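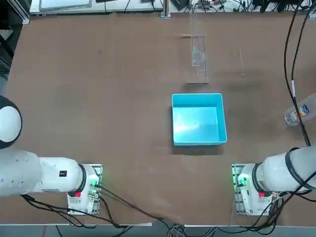

# Two arms on one table: a visit to the Gisa build

Feb 20, 2023

The Plutov workshop opens at six in the evening, and the builder of Gisa is usually the first to arrive. Gisa is a pair of white robot arms, mounted on the near side of a big brown table. The work on it started eight months ago, and the cost until now is some 1131 dollars, without the arms, which came secondhand.

"I wanted one arm in the beginning," he told me. "Then I tried to make it hold a box and fill the box at the same time. After this I looked for a second one."

The task for this winter is simple to say. There is a clear acrylic rack, and there is a blue bin in front of it. Gisa must take small parts from the rack and put them in the bin. The bin was easy to choose, he says, because the color is strong against the table. The rack is another story.

"I like the rack because I can see through it from every side. But the camera also sees through it! In the evening light the edges almost disappear. I lost two weeks on this, and I was thinking it is a mistake in my code."

He now gives the program the position of the rack by hand and measures it again when somebody has moved the table. I asked if this is not a little bit cheating. He laughed and said that it is, but the measuring takes less time than the arguing.

The cables are his other worry. They hang over the front of the table, and he would like to guide them under it before March. "The plates have so many holes, I can fix there anything," he said. "I only have to decide – and then take everything apart one more time."
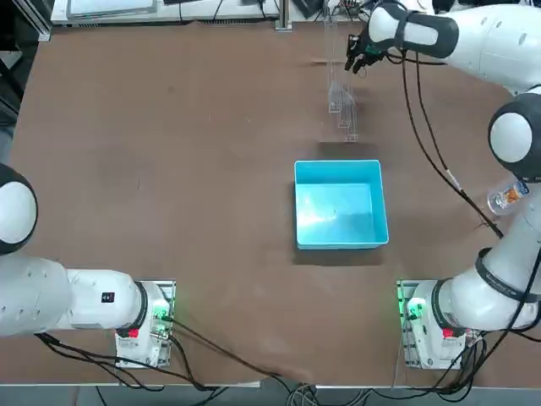 Another member at Plutov told me that the rack should simply get colored tape on its edges, and that she has been offering the tape since the fall. The builder knows this opinion well. "She is right for this rack," he answered. "But the next one will be without tape, and I want that Gisa can manage it."

He plans to try with the right arm alone first, at low speed. The left one will stay where it is until the path is safe for both.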